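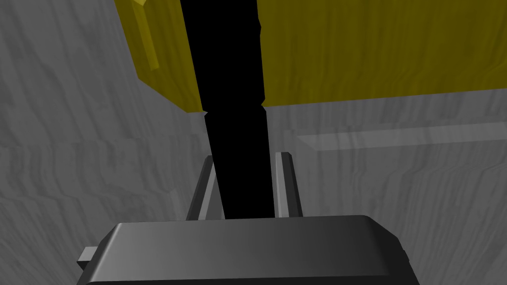

I bought the Killano kitchen cleaning kit in October, after 57 days of grease from a remodel next door to my stove. It comes with a spray, two cloths and a narrow brush. The spray cuts grease well and has almost no smell. The cloths shed lint on the first wash and were fine after that.
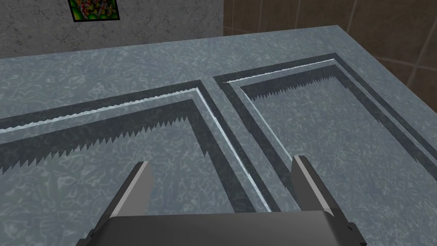 The brush is the part I would pay for again. My old one from Esholm was too wide for trim and left a gray line in every corner. Panels set into a surface with a dark groove around each one, like these two side by side, are where a narrow head matters, and the corners of the groove need the tip. A pale mottled finish hides smears, so wipe twice.

The cap on the spray leaks if the bottle is stored on its side. Four stars.

Þórey Ragnarsson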